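How I Get Through Open Enrollment Without Losing a Weekend

Every November I drag out my benefits packet and do the same little routine. It used to eat a whole Saturday. Now it takes me 50 minutes, plus coffee. I work at Trilton, and our plan runs through Trodmont, so your screens may look different, but the steps should carry over.

What you need

Your last pay stub
The new plan summary (the long one with the deductible table, sorry)
A list of every prescription in the house
Your doctors' names, spelled right – the Trodmont search is picky!

Step 1. Figure out what you really used

Log in and pull up your claims for the year. I only write down the date, the type of visit and what I paid. My first try at this showed I was paying $60 more a month for a low deductible I never came close to meeting. Ouch.

Step 2. Price both plans for a normal year and a bad one

Take the monthly premium times 12. For the normal year, add what you'd pay for the same visits as last time. For the bad year, add the full out-of-pocket maximum instead. If your employer puts money into an HSA, subtract it from both totals.

Step 3. Check the network

Call the office and ask if they're in network for your exact plan name. "We take Trodmont" doesn't count – they have 2 networks with nearly the same name, and I've been burned by that one.
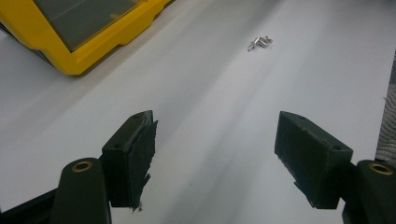
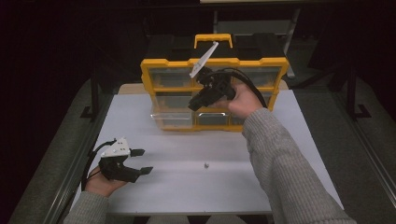
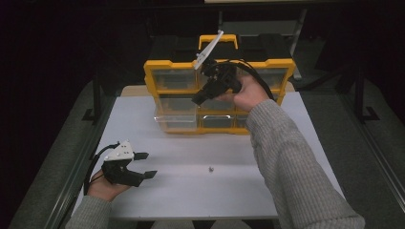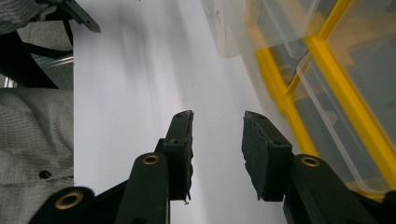

Step 4. Go easy on the FSA

Add up only the stuff you know is coming, like glasses, copays and that crown you keep putting off. Then look up your plan's carryover rule before you type in a number.

Step 5. Submit and save the confirmation

Hit submit, wait for the confirmation page and save it as a PDF. Check your first January pay stub against it. Mine was off by $20 once, and payroll fixed it the same week I sent them the page.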